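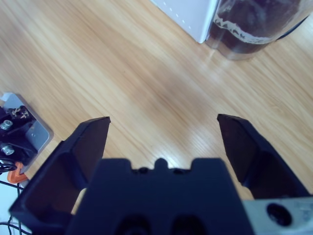 1/ Clearing the long table

Last updated: 25/05/2021
2 min read

Thread on the long table at Erkley. I said in March I'd write down what I did with it, so I'm doing that now.

2/ It's a light honey colour with the grain showing, and it throws back a lot of glare under the overhead lights. That glare is handy when you're wiping. Get your head down low and you can see every smear you missed.

3/ I bought it second-hand for $132. The seller wanted more but it had been listed a while. Delivery was another $28, which I thought was fair for two flights of stairs.

4/ What I use on it: warm water, a drop of dish soap, a cloth wrung out hard. Wipe with the grain, then dry it straight away with a tea towel. I tried the Kivi spray for a few weeks and it left a film. Gave the rest of the bottle away.

5/ No polish. Someone asked last time. It has enough shine already and polish makes cups slide.

6/ Cutlery next. I had two sets mixed together in one drawer, the Kodis ones and an older lot with no name on them. I've kept the stainless steel and put the rest in a box for the op shop.

7/ Spoons show water marks more than anything else in the drawer. Forks you can get away with. If your water is hard, add a splash of white vinegar to the rinse and dry them by hand while they're still warm. Bowl first, then down the neck.

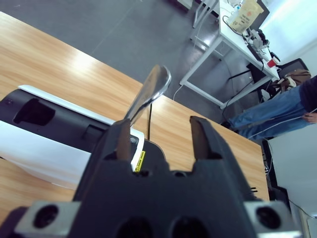 Stainless steel spoon, light wood tabletop.

8/ You get bright reflections along the rim of the bowl in that one. I don't use metal polish on anything that goes in a mouth. Vinegar and a dry cloth is all I do.

9/ A couple of you asked about the finish on the table. I don't know what it is — the seller didn't either. If you have the same problem, test your cleaner on the underside first and leave it overnight.

10/ Things I'd still like to sort out: felt pads for the legs (the floor is grey and shows scuffs), and a proper tray for the drawer. The Indix tray I measured up is too wide by a finger. Might cut down an old one.

11/ Someone also asked if I sand out rings. I haven't had to. I'd try a soft cloth and a bit of patience before I went near it with sandpaper.

12/ Drawer is next, then the shelf over the sink. I'll add to this thread when the tray is done — could be a while.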